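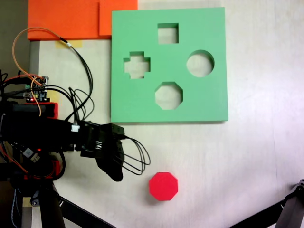 Abdelkrim Belhaj
Applications Engineer, Naciri Bench Systems

Mornimix 6 Insertion Task Kit
Part no. 1524

The Mornimix 6 is a tabletop kit for peg and shape insertion trials with small arms. It is supplied with a foam shape board, matching blocks and the Nadeo test procedure in print. Arm, gripper and controller are not included.

Board and blocks
The board is laid flat on the work surface with all openings clear. An octagonal block, such as the red one, is the recommended first part – it tolerates more rotation error than the cross and still shows up poor alignment. Start each trial with the block flat on the table and outside the board outline. Do not hand the block to the gripper unless the trial sheet calls for it.

Wiring practice
Open-frame arms with exposed boards and loose leads are accepted under the Nadeo procedure, subject to these conditions:
Leads at the gripper must have enough slack for full wrist travel and must not reach the fingertip.
Cables crossing the table are to be taped down on both sides of the work area.
Power LEDs must be visible to the operator from the normal standing position.
Motor power is switched off before anyone moves a block by hand.

Stop and reset
A stop control is required within reach of the operator. After a stop, return the arm to its home pose at reduced speed and re-seat the board before the next trial. A trial interrupted by a stop is logged as void. It does not count as a failure.

Records
Log block shape, start pose, result and any contact with the board edge. Boards are rated for over 621 insertions. Replace the board sooner if an opening is torn or its edges have rounded. The two spare boards in the kit come from the same Pornetti foam lot as the first, so results can be compared after a change.

Procedure sheet last revised in June.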